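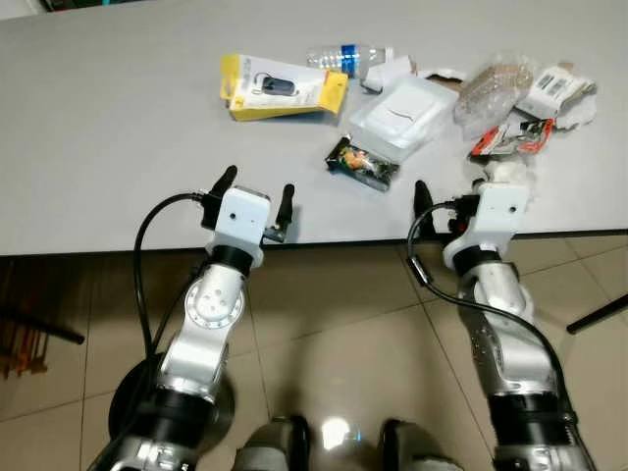 ## 2. Clearing and sorting the table

Rev. 9/18/22, L. Brandes. Replaces the old taped-up sheet. If you still have the taped-up sheet, toss it.

Covers: boxes, bottles, bits of packaging, small loose items on a light-colored tabletop. Does not cover glass or anything with a blade, see section 5.

### 2.1 Before you start

You need:

- the Otwood flat tray (shallow one, for keepers)
- paper bin
- plastic bin
- trash bag, small
- a dry cloth and a damp cloth
- masking tape and a marker
- the parts log, Skornix binder, front pocket

Bins go on the floor or on the cart. Not on the table. Tray can go on the table once there's a clear corner for it, not before.

**Note:** The Ríos bins have lids. Take the lids off and lean them on the wall. You'll want both hands.

### 2.2 Bottles first

1. Find any drink bottles. Standing or lying down, same deal.
2. Check the cap. Tighten it before you lift, not after.
3. Liquid inside? Stand it upright on the cart. Someone may want it back. Leave it there till end of shift, then pour it out in the sink.
4. No liquid: cap stays on, bottle goes in the plastic bin. Label can stay on too, we used to peel them and it took forever.
5. Wipe the spot where the bottle was. Dry cloth first.

**CAUTION:** A clear bottle on its side rolls. If it's near the edge, get it before you touch anything next to it. Don't pull a box out from under or beside one.

### 2.3 Retail boxes

Small cardboard boxes, the kind with a picture of the product on the front. Earpieces, chargers, cables and so on.

1. Pick the box up by the ends. Don't squeeze the middle, the front panel on these creases easy.
2. Shake it gently. Anything moving means contents. No sound does NOT mean empty, the molded trays hold stuff tight.
3. Open one end flap and look. Use a thumbnail, no knife.
4. If the product's in there, close it back up and put it on the tray, picture side up.
5. If it's just the inner tray or paper, slide those out. Paper leaflet goes back in the box. Inner tray goes to plastic.
6. Item number on the side? Copy it in the log. No number, write what the picture shows ("Bluetooth earpiece, yellow and white box") and move on.
7. Keep empty boxes for 15 days. They go on shelf 2, flat side down, not crushed. After that, fold and put in the paper bin.

**Note:** Don't go by the picture alone for what's inside. People put things back in whatever box is closest. If contents and picture don't match, log the contents, tape a strip across the front and write the real thing on it.

**CAUTION:** Earpieces and similar have a small battery in them. Product never goes in any of the bins, working or not. Tray, always. If it looks swollen or cracked, leave it where it is and come get Ludger.

### 2.4 Small packaging and scraps

This is the slow part. Little white sleeves, folded inserts, caps, ties, film.

1. Work from the side nearest you toward the back. Or left to right, dosen't matter, just don't jump around.
2. Pick up each piece and feel it before binning it. Small white packaging is where ear tips and adapters hide.
3. Stiff card or paper: paper bin.
4. Hard or clear plastic: plastic bin.
5. Film, foam, sticky labels, anything made of two materials glued together: trash bag.
6. Not sure: trash bag. Don't stand there.
7. Loose small parts (tips, clips, screws) go in a zip bag. Tape on the bag, write what and where you found it. Bag goes on the tray.

Don't sweep the scraps off with your arm. Don't blow them off either.

### 2.5 Sorting the tray

By now everything worth keeping should be on the Otwood tray. Lay it out like this:

| Where on tray | What |
|---|---|
| Back row | Boxes with product inside |
| Middle | Loose product, no box |
| Front left | Zip bags with small parts |
| Front right | Mystery items |

Tray holds 16 small boxes in one layer. One layer only. More than that, start a second tray, they're under the sink.

Cables: coil loose, one twist tie, no knots. Don't wrap them around a charger.

Mystery items stay on the tray one week. Write the question on tape and stick it next to the item, not on it. Good: "adapter? came from back corner". Bad: "???"

### 2.6 Wiping down

1. Bins away from the table first.
2. Dry cloth, whole top, pull toward you into your hand.
3. Damp cloth second. Damp, not wet. Wring it till it stops dripping then wring it agian.
4. Skip the spray. It leaves streaks on the light gray and they show.
5. Sticky ring or label glue: damp cloth, leave it sitting on the spot while you do the log, then rub.
6. Let it air dry before putting the tray back.

**CAUTION:** Keep the damp cloth off anything with a cable going to it, and keep cables up off the top while it's drying.

### 2.7 Log and hand off

1. Fill in the row. Date, initials, what's on the tray, what went to shelf 2.
2. Tape a slip with the row number on the tray. Last row used in the old binder was 187, new one carries on from there. Don't restart at 1.
3. Tray to the cabinet. Door shut.
4. Empty the paper and plastic bins if they're past the line. Trash bag goes out every time, full or not.

Flirkville pickup takes paper and plastic together in the same truck but wants them bagged apart. Starting in October bags go to the side door. Front door till then.

### 2.8 If something's off

**Box is stuck shut.** Leave it shut. Tray, log as "unopened".

**Box is damp.** Open both ends, stand it on the cart overnight. Product out first, on a dry cloth.

**Leaflet with no box.** Paper clip it to the log page. Check shelf 2 next time you're over there.

**Bottle leaked.** Lift the boxes, then mop up. Lift, don't slide. Wet card smears ink onto the top.

**Two boxes, one product.** Keep the one with the item number. Other goes to paper.

**Someone needs the table right now.** Finish the bottles (2.2), get the product onto the tray, stop there. Scraps can go in one bag marked UNSORTED and you pick up again at 2.4 later.

Questions to Ludger Brandes, or leave a note in the Skornix binder. Section 3 is the shelves.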